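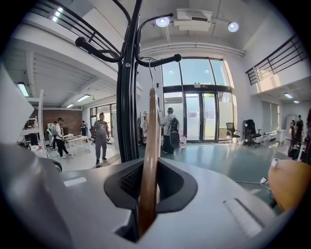
Fig. 1. Wooden strip with a wire hook at the top, black coat rack behind.

Sport Business 2, handout 6
Draft picks, rookie deals and roster math
Notes go with the slides, 3 June 2026. Bring to seminar.

Start where we stopped last time. Reverse order drafts. Worst team picks first, best team last, the idea being that talent spreads out over a few seasons. Works partly. Depends on trades, on scouting, on whether the club can keep the player once the first deal runs out.

Terms you need for the test
Draft - clubs take turns claiming the rights to new players. Claiming rights is not the same as signing. A pick can refuse, go play abroad, wait.
Lottery - drawing for the top picks so the worst record doesn't guarantee pick one. Meant to cut down on losing on purpose.
Pick swap - right to trade places with another club in a given round. People mix this up with owing a pick. Not the same, I take points off.
Protected pick - club A owes club B a pick unless it lands too high, then A keeps it and the debt rolls over a year or turns into something smaller. Read the fine print.
Rookie scale - fixed pay by draft position. High pick, more money. Little to argue over, which is why agents spend their energy on the second contract.
Team option - club decides whether to keep the last year. Player option is the reverse.

Case league
We use the Tustard League all term. Basketball, regional, small clubs. The rules are simpler than the big leagues so you can do the math by hand. Vumstead and Makori are the two clubs to follow. Sikix is the stats service, log in with the course password.

Tustard draft is 3 rounds. Held in February, middle of the college season, which is odd and causes half the problems we talk about. Players drafted in February finish the school season first and report in the summer. So clubs are picking on part of a season. Injuries after the draft are the club's problem.

Cap works on points, not dollars. Each club gets 3506 points per season. Every contract has a point value. First round pick on a rookie deal costs less than a veteran who does the same job, and that gap is the whole reason picks are worth trading for.

Worked problem (did this on the board, went too fast, sorry)
Vumstead has 2554 points committed for next season before any signings.
3506 - 2554 = 952 left.
Veteran guard wants 900. They can fit him. Leaves 52, and that's not enough for a first round rookie slot under the table on slide 9.
So: sign the guard and trade the pick, or keep the pick and let the guard walk. Or move a current contract out first. Most of you picked the guard. Fine, but say why. What does the roster look like in two years? Who is the backup when he's 34?

Makori did the opposite. Few veterans, lots of rookies, bad record, cheap roster. Then the rookie deals all ran out in the same summer and they couldn't pay everybody. Stagger your contracts. This comes up every year on the exam in one form or another.

Late first round picks
Spend some time here because the reading skips it. Late picks go to good teams. Good teams have less playing time to give. So a late pick often sits for a year, but he also lands somewhere with better coaching and less pressure. Hard to separate the player from the situation. If a late pick does well, was the scouting good or was the bench good? Students like to say scouting. Show me how you'd test it.

Things to look at on Sikix:
minutes per game, first and second year
shooting from distance, college against pro (the line is further out, numbers drop for nearly everyone)
turnovers for guards
games missed
Ignore the "impact grade" on the player page. They changed the formula halfway through last season and the old seasons were never redone.

College awards. Conference honors get quoted a lot on draft night. Some use, not much. A conference player of the year in a weak conference beat weaker defenses. Check the schedule. Also check age, a senior putting up the same line as a freshman is a differnt prospect.

Trade value of picks
A future pick is a guess about how bad another club will be. Clubs overrate their own future and sell picks too cheap when they think they're about to win. General managers on short contracts do it more. Incentive problem, see handout 4.

Second rounders in Tustard have no guaranteed pay. Third rounders mostly go to training camp and home again, a few stick. Clubs still throw them into trades to make the deal legal, since both sides have to send something.

For seminar
Read the Vumstead trade sheet, both pages.
Redo the cap problem with the guard at 900 but a rookie slot freed up by waiving the backup center. Waived contracts count half. Don't forget that, last year most of the room did.
One page on whether Tustard should move the draft to summer. Pick a side. Clubs, players and colleges all want diffrent things so say whose side you're on.

Slides go up tonight. Slide 12 has the wrong heading, should read "options", not "opinions". Office hours same time as always, door's open.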